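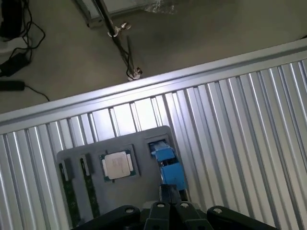 2. Why offices keep old desktops

Most workplaces have a written policy on retiring computers, and most have a cupboard that shows how well it works. We sent a survey to 300 office managers in the Trikuna district and received 43 replies, two of them complaints about the survey. The labour of sorting them fell to Gál and Crăciun, whose patience is recorded in the acknowledgements.
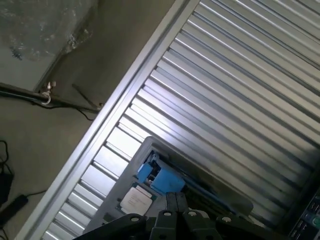

Figure 2. Grey plastic tray on ribbed metal, with a pale rail alongside.

Managers gave "someone might need it" as their favourite reason for keeping a dead machine. Cost came a distant second. Iordache (personal communication) calls this the spare-parts defence, and notes that the spare parts are seldom labelled, catalogued or spare.

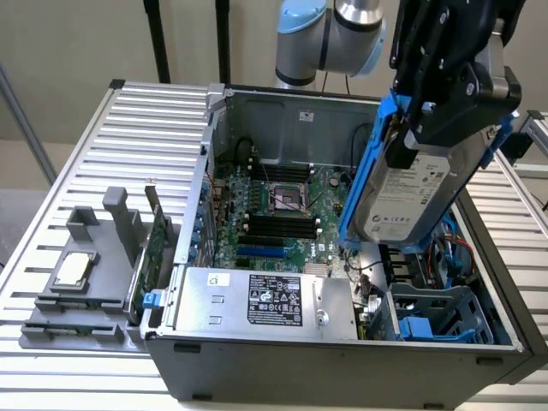
2.1 Drives and the fear of what is on them

Respondents were happy to give away a monitor but grew cautious about storage. Several kept whole computers to avoid deciding what to do with one drive. Written procedures helped a little, when the person holding the key to the cupboard had read them. 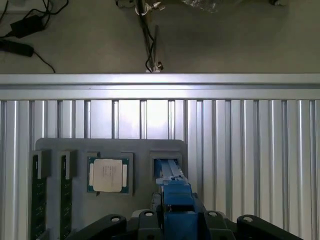

Does wiping the drive first make managers more willing to part with a computer?

Only slightly. Those who had wiped a drive still wanted to keep it, in case they had wiped the wrong one.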